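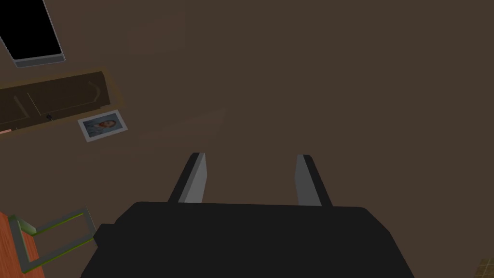
Tadside Two-Finger Gripper, simulation seat plus hardware kit

$2,626 per arm, or get in touch if you're buying for a whole lab

Okay, so I get asked about budgeting for this one more than anything else we sell, and my advice is always the same: start with the simulation seat! It comes in the price, it's good for 19 months, and you can run your pickup jobs in a made-up living room all day long before you spend a dime on mounting plates (I wish I'd done that with my first arm, which sat in its crate most of the spring).

What you get: the gripper, 2 spare finger pads, the cable, and the Pluvirach room pack with 13 furnished rooms. Chairs, cabinets, picture frames, that kind of clutter.

What you don't get is the wrist adapter. Budget for it separately, and check your arm's bolt pattern first, please, I've taken back so many of the wrong ones.

Orders placed by the end of June ship from our Grurnuleck warehouse. School purchase orders are fine, just put the quote number on them.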